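How Do We Get Colours Into Cloth?

Look at the clothes you are wearing. They might be blue, green, red or striped. Cotton is not blue when it grows, and sheep do not come in bright orange. Someone has to put the colour there.

Putting colour into cloth is called dyeing. A pattern can be put on afterwards by printing. People have been doing both of these things for thousands of years.

Where did the first dyes come from?

The first dyes came from plants, animals and minerals. People found that if they boiled certain roots, leaves or bark in water, the water changed colour. If they put wool into that water, the wool changed colour too.

Red came from the root of a plant called madder. The plant has small yellow flowers and does not look red at all until you dig it up. Blue came from the leaves of woad in Europe, and from the leaves of indigo in India and other warm places. Yellow came from weld, a tall plant that still grows on waste ground in Britain.

Some dyes came from animals. A purple dye was made from sea snails that lived in the Mediterranean. Each snail gave only a drop or two, so purple cloth was very expensive and was mostly worn by rulers and rich people. A bright red called cochineal was made from tiny insects that live on cactus plants in Central and South America. Cochineal is still used today, and you may have eaten it in sweets.

Why doesn't the colour wash out?

If you spill beetroot juice on a white shirt, it makes a strong pink mark. After a few washes most of the pink has gone. Beetroot juice is a stain, but it is not a good dye. A good dye holds on to the threads.

Many plant dyes need help to hold on. The helper is called a mordant. This word comes from a French word meaning "biting". The most common mordant is alum, a white powder that dissolves in water. The cloth is soaked in the alum first and the dye second. The alum sticks to the thread and the dye sticks to the alum.

Changing the mordant can change the colour. Madder with alum gives red. Madder with iron gives a dark purple or brown.

Indigo is different. It does not need a mordant. Cloth comes out of an indigo vat looking yellow-green, and it turns blue when the air reaches it. Indigo is the colour of blue jeans, although the indigo used for jeans today is nearly always made in a factory.

The accident that made purple cheap

In 1856 a student called William Henry Perkin was working in London. He was 18 years old. He was trying to make a medicine called quinine, which was used to treat malaria. It went wrong and he was left with a dark sludge. When he cleaned out the flask with alcohol, the liquid turned purple.

Perkin tried it on a piece of silk and the silk went purple as well. He called the colour mauve and opened a factory to make it. Soon other chemists were making new colours too. These are called synthetic dyes, and most of the clothes in shops are coloured with them.

How are patterns made?

There are two main ways to put a pattern on cloth.

The first way is to weave it in. The threads are dyed before they are made into cloth, and different colours are crossed over and under each other. Tartan is made like this. So is gingham, the checked cloth you often see on school summer dresses. Look at the back of a woven check and you will usually find that it is the same as the front.

The second way is to print it on. The cloth is made first and the pattern goes on top. On printed cloth, the back is often paler than the front. Checks can be printed as well as woven, and so can flowers, stripes, animals or anything else a designer can draw.

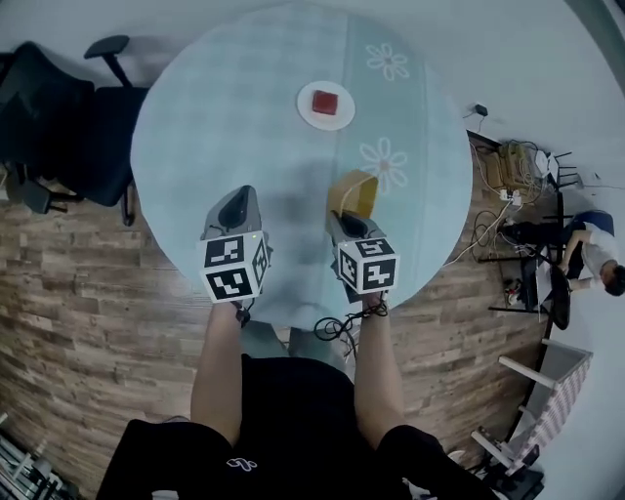 Pale checks, an aqua stripe and two daisy-like flowers on a light blue table.

The oldest kind of printing uses blocks. A pattern is carved into a piece of wood, the wood is dipped in colour, and then it is pressed on to the cloth. Each colour needs its own block. If a leaf is green and a flower is red, the printer has to line up the second block very carefully with the first.

Later, people began to use rollers. The pattern was cut into a metal roller, and the cloth ran underneath it. A roller prints the same pattern each time it goes round. The piece of pattern that comes again and again is called the repeat. Curtains and wallpaper have repeats too. Pick one flower and see how far you have to go before you find exactly the same one.

Today many patterns are printed by machines that work like the printer at school, with tiny jets of ink.

Try it yourself: onion skin dye

You will need an adult to help with this, as the water gets very hot.

Collect the dry brown skins from 13 onions. Put them in an old saucepan, cover them with water and simmer for an hour. Take out the skins and put in a piece of white wool that you have already wetted. Simmer gently for another half an hour, then leave it to cool in the pan. Rinse it in water that is just warm.

The wool should come out gold or orange. Onion skins will work without a mordant, but the colour may fade if you leave it on a sunny windowsill.

Words to know

Dye – something that colours threads or cloth and stays there

Mordant – something that helps a dye hold on

Repeat – the part of a pattern that is printed again and again

Synthetic – made by people using chemicals

Vat – a large tub for dyeing cloth

Written by Irja Ojala. Checked by Amirul Pillai.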